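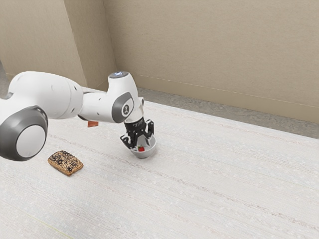 *A robot arm over a speckled tabletop, computer rendering*

Margaux Guérin learned to bake rye from a neighbour, and she still talks about that first loaf as if it came out of the oven this morning. "It was flat as a paver and I ate the lot!" she says, pushing the butter across to me.

Her bakery, Plutier, opens at six every morning but Tuesday, and by seven the dark loaves are usually gone. She keeps two starters going - one sour and sharp, one so mild you could almost call it sweet - and feeds both before she's had her own breakfast. The flour comes from Thibault Ferrand's mill at Hillent, 74 kilometres up the road.

"Thibault rings me when the grain's behaving differently," she says. "I add a splash more water, I wait, I poke it. That's my favourite part, the poking."

Last September she baked nearly 200 loaves for the Hillent harvest supper, and she'd do it again tomorrow. What's next? Caraway, she tells me, and plenty of it. "I've got a whole sack out the back and I can't stop smelling it."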